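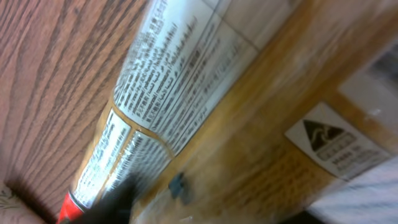

A multilingual label. The text is set small to fit several scripts on one package.

Small Print Belongs Facing Out
Opinion, by Liette Lemieux

Most advice on packing groceries deals with weight. Heavy items go at the bottom, crushable items on top, cold items together. I have no quarrel with any of it. My argument concerns orientation, which the usual advice leaves out: a package should go into the container with its printed side where a person can read it.

A label carries two kinds of text. The large kind names the product and can be read from across a kitchen. The small kind lists ingredients, allergens, storage and dates, and it often runs in columns around a curve. To read it, someone has to pick up the package and turn it. In a household with one allergy that happens at every unpacking.

Jade Fehr, who shares my kitchen, holds that this is a job for the shelf and that the bag only has to survive the trip.
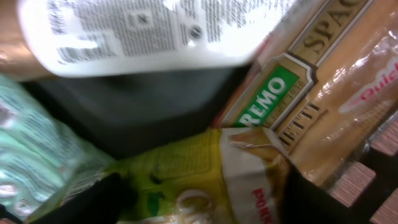 I disagree on the grounds of handling. Each item is touched once going in and once coming out. If it is turned correctly on the way in, the second touch can be the last one. Boxes should stand on end along the wall of the container with the name outward. Bottles are harder, as they roll, and a bottle laid flat will show whatever side it settles on. Wedge it between two boxes and it will keep its position.

Gaps matter for the same reason. A container with an open middle lets its contents shift, and the labels shift with them. Fill the middle with something soft, such as bread or a folded dish towel.

Adelino Moreira has objected that 20 items take too long to pack this way. My answer is that only the items with small print that gets read need the treatment. Onions can go in any way they like.

Flat packets are the exception. They slide under everything else and come out creased, and I now leave them for last and carry them on top. 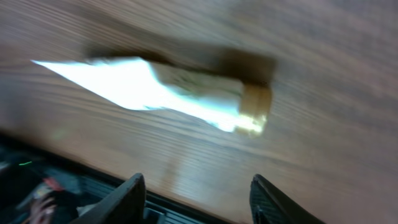 Light, flat and easily lost: the kind of item to pack last.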